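Zweifingergreifer im Vergleich: Zullira prüft schmale Finger für die Textilhandhabung

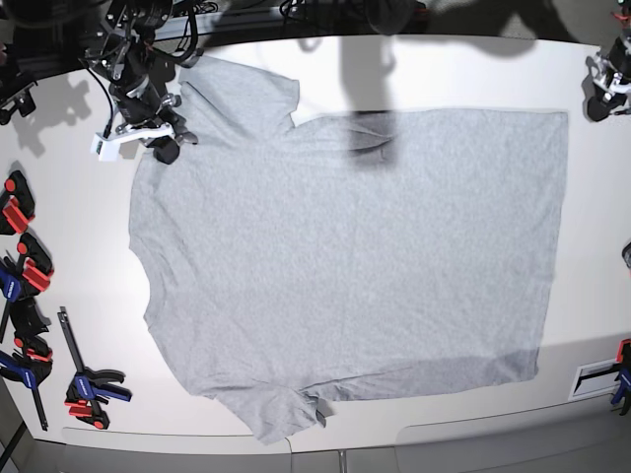
29. Juli 2025 – Das Ingenieurbüro Zullira hat eine Vergleichsreihe mit zwei Fingergeometrien für das zweiarmige Handhaben von Bekleidung abgeschlossen. Untersucht wurde, wie zuverlässig sich eine einzelne Stofflage von einer ebenen Tischfläche aufnehmen lässt. Auftraggeber ist der Wäschereiausrüster Tabrizi, der eine Faltstation für Mietwäsche plant.

Verglichen wurden ein breiter Finger mit elastischer Auflage und ein schmaler, zur Spitze hin verjüngter Finger. Beide Varianten wurden an denselben Armen und mit identischer Regelung betrieben, die Schließkraft blieb über alle Durchläufe konstant bei 12 Newton. Insgesamt umfasst die Reihe 2.000 Greifvorgänge an T-Shirts aus Baumwolle. Die Kleidungsstücke lagen flach, aber nicht exakt ausgerichtet auf dem Tisch; die Greifpunkte wurden an Ärmelansatz, Saum und Seitennaht gewählt.

Nach Angaben von Projektleiterin Banafsheh Zarei liegt der Unterschied vor allem am Saum. Der schmale Finger unterfährt die Stoffkante bei geringerer Anstellung und verschiebt das Kleidungsstück dabei weniger. Am Ärmelansatz, wo mehrere Lagen zusammentreffen, schnitt die breite Variante besser ab – dort rutschte der Stoff beim Anheben seltener aus dem Griff. Die Taktzeit vom Anfahren bis zum Ablegen betrug mit beiden Fingern rund 18 Sekunden.

Als Störgröße erwies sich der Schattenwurf der Arme. Fällt er auf grauen oder melierten Stoff, verliert die Kantenerkennung an Kontrast und der berechnete Greifpunkt wandert nach innen. Hacer Keskin, bei Zullira für die Bildverarbeitung zuständig, hat die Auswertung deshalb so geändert, dass die Kontur vor dem Absenken des Arms erfasst und während der Bewegung nur noch nachgeführt wird. Eine zusätzliche seitliche Beleuchtung wurde im Mai erprobt, brachte auf der weißen Tischfläche jedoch neue Reflexe und wurde wieder verworfen.

Die Steuerung stammt von Somgate und wurde für die Versuche nicht angepasst. Für die nächste Reihe ist ein asymmetrischer Aufbau vorgesehen: schmaler Finger an einem Arm, breiter Finger am anderen. Geprüft werden sollen dann auch Mischgewebe und Frotteeware. Die Finger dafür fertigt der Zulieferer Zorwood, der die Kontaktfläche der breiten Ausführung auf 70 Prozent der bisherigen Größe reduziert. Einen Termin für die Erprobung bei Tabrizi nannte Zullira nicht.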